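Suture Practice Pad Storage and Stocktake at the Brermont Skills Room
Project report, second-year health sciences
Zorica Stan

1. Background

The Brermont skills room holds consumables for suturing classes in all years. Stock was recorded on paper until June, when the sheets were moved to a spreadsheet. The spreadsheet total for thread packets was 3466. A shelf count in the same week gave 994 fewer. This report covers how the gap arose and what recording method should replace the current one.

2. Stock covered

Three classes of item were counted: thread, needles and synthetic practice pads. Gloves and drapes are ordered through Wuralden and were left out.
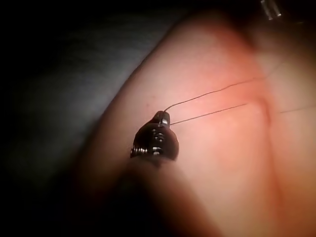
Figure 1. Fine thread held at the tip of the jaw.

Thread is issued by the packet but ordered by the box. The paper sheets had one column for both units. Where a box was written down as a single item, the person entering the data had to guess the intended unit, and the guesses went both ways. Of the errors traced, most came from this column. The rest were issues that had never been written down, mainly for evening sessions after the store desk closes at 5 pm.

3. Method

Each shelf was counted twice by different students. Where the two counts differed, a third count was made and the matching pair was kept. Opened boxes were counted by packet. Expired stock was counted separately and labelled, then left in place until the room supervisor had signed for it.

Pads were harder to classify. The order form treats a pad as used once it leaves the store, although a pad with spare surface can go back on the shelf. 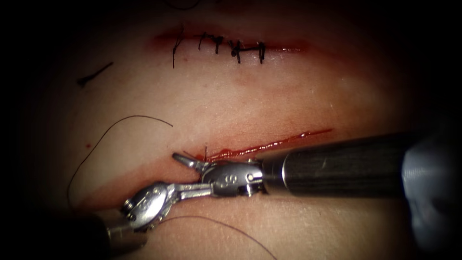 Figure 2. Practice pad with a closed upper incision, five interrupted stitches.

We adopted the Tomić scheme from our unit notes, which grades returned items as full, part or discard. Grading took longer than planned – nine pads were regraded after the first pass – and the wording for "part" should be tightened before the scheme is used again.

4. Results

After correction, the spreadsheet and the shelf count agreed for needles and for thread. Pads still differed by 2, and no record was found for either. The Flisberg cabinet had the fewest errors of any storage area, probably as it is kept locked and has its own sign-out card.

5. Questions from the class presentation 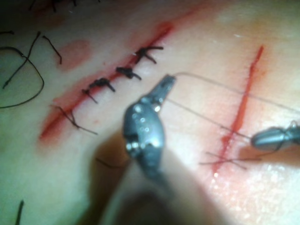 How often should the full count be repeated?
Once per term is enough if the sign-out cards are filled in. A monthly check of thread alone would catch unit errors early, as thread has the highest turnover.

6. Recommendations

Separate columns for boxes and packets. A sign-out card on every cabinet, in the same format as the Flisberg card. Evening issues to be entered by the session tutor before the room is locked.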